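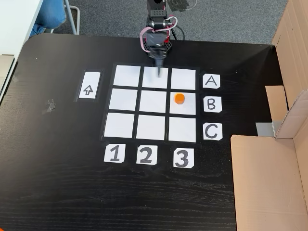
3. Materials: The Labeled Board

3.1 Purpose of the board

The location-naming task used in the Fana study required a surface on which any single position could be named in a few words, and on which two adults seated at the same table would have reason to name it differently. A three-by-three board met both needs. The layout is known to almost everyone from tic-tac-toe, so no participant had to be taught what the squares were for. It is also small enough that a speaker can choose freely between a coordinate ("B3"), a relational phrase ("the middle one on the right"), and a description tied to the body or the room ("the one closest to your hand").

Larger boards were considered during the planning stage at Truvetti. A five-by-five version pushed nearly all speakers toward coordinates, as the relational phrases became long and hard to follow. A two-by-two version had the opposite effect, and the labels were ignored. The nine-cell board was therefore adopted for all sessions reported in this paper.

3.2 Construction

The board is made directly on the tabletop. White paper squares are laid in three rows of three and divided by lines of black tape. The table is black, with a faint wood-grain texture, and the tape is close enough to it in tone that the lines read as part of the table surface while the cells stand out as separate white areas. In pilot work a light table had been used with the same paper, and several participants in that phase placed pieces across the line between two cells. The dark table was used from February onward.

No printed board was purchased. The project team wanted a surface that could be rebuilt at each of the two sites, Zurnmont and Truvetti, from supplies that any office would have on hand. Paper, tape, a ruler, and a thick marker are sufficient. The squares are cut first and placed without adhesive so that the spacing can be adjusted by eye; the tape is then run along the gaps in full lengths, two in each direction for the inner lines and four for the outer border. Squares that become soiled can be lifted and replaced without rebuilding the whole grid. Tape that begins to curl at the ends is replaced as a full length, never patched, as a patch leaves a visible step that some speakers used as a landmark in the early sessions ("the one by the bump").

The cells are equal in size when measured on the table. Viewed from a seat at the near side, the bottom row looks larger than the top row, and this effect is strong enough at normal sitting height that it appears in the speech record. Phrases such as "the big one in front" were coded as descriptions of apparent size and are treated separately in Section 5.

3.3 Row and column labels

Rows are marked with the letters A, B, and C, and columns with the numerals 1, 2, and 3. Each label is a white card with slightly clipped corners, drawn by hand in thick black strokes. The letter cards stand in a column to the right of the grid and the numeral cards in a row below it, each lined up with the row or column that it names.

The choice to place letters on the right calls for comment. On most printed grids, including maps and many board games, row labels appear on the left. Placing them on the right has two consequences for the task. First, a reader who scans from the left meets the cells before the label, and must decide whether to look across for it. Second, the labels for column 3 and for all three rows are then close together, so that the corner cell C3 has both of its labels next to it while A1 has neither. The difference in effort between these two cells is one of the main comparisons in the analysis.

Hand lettering was kept for all label sets. The printed set prepared for the first pilot was set in a narrow typeface in which the numeral 1 was read by some participants as a capital letter. The hand-drawn numerals are bold and plain, and no reading errors were logged after the change. Cards are not aligned to a template. Small differences in placement from one setup to the next were accepted so long as each card could be matched to one row or column only – a limit that was checked by the session leader before the participants were seated.

3.4 The arrow card

A tall, narrow white card is fixed to the left of the grid, near the top. It carries an outlined arrow in black that points toward the far side of the table. The arrow sets the direction that is called "up" in the written instructions, and the top row is defined as the row farthest along that direction. It was added after the second pilot, in which participants seated on adjacent sides of the table used "top" for different rows and did not notice the conflict until several turns had passed.

Participants were told what the arrow meant once, before the first turn, in the following words: "The arrow shows which way is up on this board." The instruction was not repeated. Session leaders were asked to avoid pointing at the arrow or naming it again, and any later reference to it by a participant was recorded as spontaneous.

The arrow is an outline instead of a solid shape. A solid arrow in the same size was found to draw attention away from the row and column labels, and in two pilot sessions it was taken to indicate the left column in particular. The outlined form did not produce this reading.
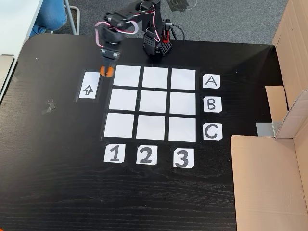
Figure 1. The labeled board with all nine cells clear: letters to the right, numerals below, arrow card to the left of the top row.

3.5 Pieces

A single piece was used at a time. Tic-tac-toe as normally played involves two sets of marks, and the presence of a second mark gives the speaker a ready landmark ("next to the other one"). As the study is concerned with how cells are named when no such landmark is offered, all trials began from a board with no piece on it, as in Figure 1, or with one piece only. The pieces are small, and each sits well within a single cell with white paper visible on all sides. Their exact position inside the cell was left free. A piece in the upper half of B3, for example, was scored in the same way as a piece in the center of B3.

Orange was selected for its contrast with both the white cells and the black table. Participants rarely mentioned the color, and with only one piece on the board there was little call to do so.

3.6 Setup and checks

The board was assembled before each block of sessions and left in place until the block was complete. Before each session the leader confirmed the following points from a written sheet: that the nine cells were flat and unmarked; that the three letter cards ran A, B, C from the far side to the near side; that the three numeral cards ran 1, 2, 3 from left to right; and that the arrow pointed away from the near seat. The sheet in its present form dates from October 27, 2020, and replaced a shorter version that did not mention the arrow.

A numeral card sitting slightly lower than its neighbors was not treated as a fault. During the Lozano review of the materials it was asked whether an uneven row of labels might affect response times. The timing records for sessions with even and uneven cards were compared, and no adjustment was made to the procedure as a result. Cards that had come loose or that overlapped the tape border were reset and the change was noted on the sheet.

3.7 Use of the board in the sessions

A total of 59 participants were enrolled across the two sites, of whom 54 completed all turns. The remaining five left before the final set and their data are excluded. The completed sessions yielded 1449 spoken references to a cell. Each reference was transcribed and assigned to one of four categories: coordinate, relational, body-based, or mixed. A subset of 200 references was coded a second time by a reader who had not seen the first set of codes. Disagreements were concentrated in the mixed category, where a speaker began with one form and ended with another ("the top – no, A2").

Speakers who opened with a coordinate gave the letter first in most cases, following the order in which the labels were introduced in the instructions. The reverse order ("2A") was accepted as correct. It occurred mainly in references to the bottom row, where the numeral cards are closest to the cell being named. The center cell, B2, was the least likely to be named by its coordinate and was most often called "the middle" without further detail. This usage was scored as relational, even in cases where the speaker had used coordinates for every other cell on the board.

Transcription rules for partial and corrected references are given in Section 4.1.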